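Shop > Film and Screen Gifts > Boxed Sets > Noonan Collector's Edition

Noonan: The Complete Film Series, Collector's Box

Posted in April by the Puvora shop desk

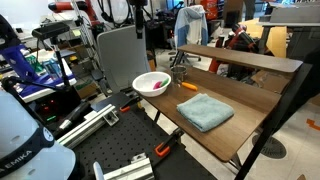

The Noonan films are now together in one box for the first time. Until this release the fans had to buy the first two films on old discs, and the third one was only available for a short time. We have received many messages about it, so we are very glad to put this edition in our catalogue.

The box is published by Drinitz, a small label which specialises in adventure and science fiction titles. They made a new transfer of all four films from the original negatives. The colour of the night scenes is much darker than on the old release, and closer to how the films looked in the theatre. Some customers will perhaps need one evening to get used to it.

What you get

Four films on separate discs, plus one disc of extras
Printed booklet, 177 pages, with storyboards and letters from the production office
Fold-out map of the planet Umidia, as used in the third film
Hard slipcase with matte finish

About the extras

The bonus disc has 16 deleted scenes, most of them from the second film. The longest is the full arrival at Umidia, which the studio shortened before the premiere. There is also a making-of documentary of 53 minutes. It was recorded during the shooting of the fourth film and it was never sold before. The sound in the documentary is mono and in a few places it is not very clear, so we recommend to switch on the subtitles.

Please note that the television special is not in this box. The rights belong to another company and Drinitz could not get them in time. If it will be released later, we will list it as a separate item.

Language and format

All films have the original English soundtrack. French subtitles are on every disc, including the extras. The discs are region free and should play on any standard Blu-ray player. There is no digital code inside the box.

Delivery and returns

Orders are packed at our warehouse and sent by regular post in a cardboard mailer with padded corners. Delivery takes normally about 30 days for remote addresses and much less for the bigger cities. The slipcase is a bit sensitive at the edges. If yours arrives with a dent, write to us with your order number before you remove the plastic wrap, and we will exchange it while we have stock. Opened boxes can be returned only when a disc is defective.

A question we receive often: can the booklet be ordered alone? Unfortunately no. Drinitz prints it only together with the box, and we do not keep spare copies.

Customers who already own the earlier discs of the first two films have asked for an upgrade price. We do not have one at the moment, but members of the Puvora mailing list get free postage on this item until the first printing is sold out.

Contact the shop desk | © Puvora | Back to top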